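Paying for Upkeep Before It Becomes Repair

Every spring, housing associations present their budgets to members, and every spring the same line is cut first. Routine maintenance has no natural defenders. A new entrance or a replaced elevator can be shown to residents; a hallway that has simply remained in good order cannot. This essay argues that associations in Ruvham and the neighboring districts should fix a minimum share of dues for upkeep and protect it from the annual vote.

The present arrangement rewards delay. When the Grernunstead estate postponed its cleaning and sealing contract, the saving was recorded at once, while the cost was left for a later board to find. Of the 686 households on the estate, 83 filed written complaints about shared areas in the following year. The board treated these as separate matters and answered them one by one.
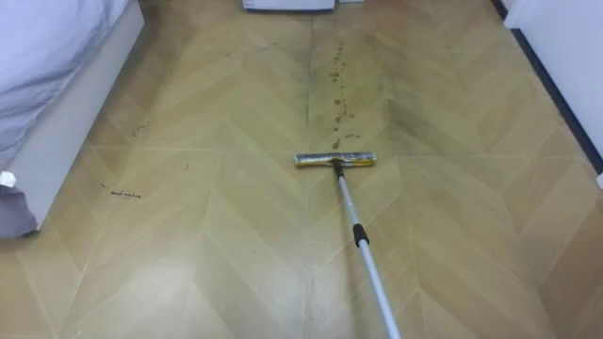 A flat mop on a herringbone-pattern floor.

Chih-ming Kuo, who served two terms on the Grernunstead board, has argued that members should remain free to set their own priorities. The point deserves respect. Dues are a burden on households with fixed incomes, and a protected share limits what can be returned to them in a difficult year. Yet those same households are the least able to meet a sudden special charge – and special charges are what deferred upkeep produces.
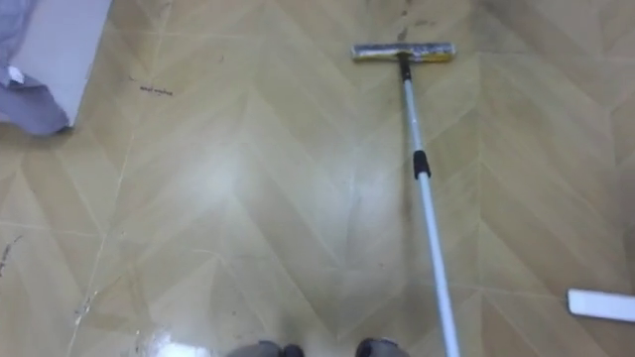
A protected share would also improve the quality of contracts. Firms bidding for a single year must recover their costs within that year, and they staff accordingly. Under a three-year agreement a firm can train its people and keep them. Yen-ting Hsu, who manages contracts for the Hamdan buildings, reports that the same crew has now worked there since the agreement was signed, and that residents bring small faults to them directly.
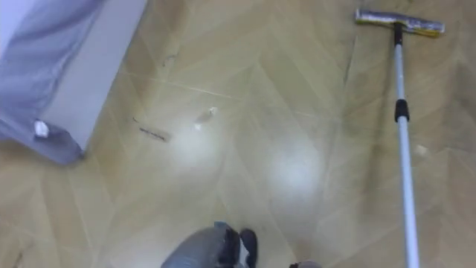 HOUSING AND COMMUNITY

The objection most often raised is administrative. Smaller associations, it is said, lack the staff to keep a separate account. A fund of this kind requires one ledger and one yearly statement, and any association that already collects dues can manage both. Where there is real difficulty, neighboring associations may share a bookkeeper, as two in Bodent have done.

The rule should be adopted by the members themselves at the September meetings, with a review after three years.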